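Lists > Craft History > Radebe Pottery Circle > Thread view

Filed under: Makers & Biographies

From: Berenice Montes
To: the list
Re: who painted the Bumcombe bowls?

On January 31, 2021, Iñaki Ibarra wrote:

> I still say the Bumcombe bowls are Hipólito's. The rim bands are his, the
> clay is his, and his name is on the bottom of 5 of them. I don't know what
> more a bowl can do.

Iñaki, a bowl could be signed by the person who painted it, for a start.

I spent a good part of April at the Vamine archive, going through the kiln books. Hipólito Henríquez threw the pots and fired them. Araceli Medrano is down for "brushes, white slip, lamp oil" on page after page, and he is down for clay and the occasional ham. I have yet to see anyone paint a rim band with a ham. 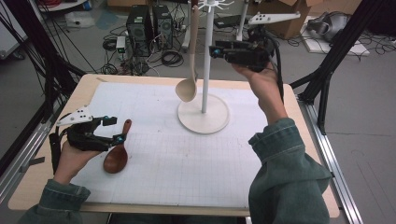

Hands at the table, white plate uppermost.

The dealers wanted his name because he had already sold well, and he seems to have let them have it. The nine bowls in the Plilteseo sale catalogue were all given to him, with a paragraph on his "masculine line". Six of those have the little double hook at the join of the band. It also turns up on the tiles over Araceli's own front door, where he presumably didn't creep out at night to paint it.

I'm not asking for a statue. I'd like the label at Radebe changed before the summer, and I've drafted 30 words for it, as that is all they allow. If you want to cut one, please don't make it her surname. It has been cut before.

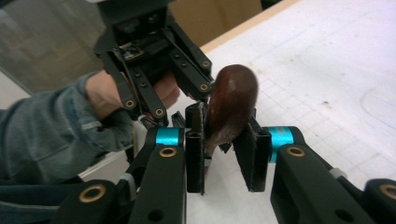 Abundio Arriaga thinks the hook proves less than I'd like, as half the valley was copying it by then, and he wants the tiles dated first. Fair enough. He may hold the ladder.

Berenice

Comments

claywidow: My aunt had one of these and kept pegs in it. Now I feel ill.

Iñaki Ibarra: I'll give you the hook. I am keeping the clay.

slipware_sid: Which page of the kiln books has the ham?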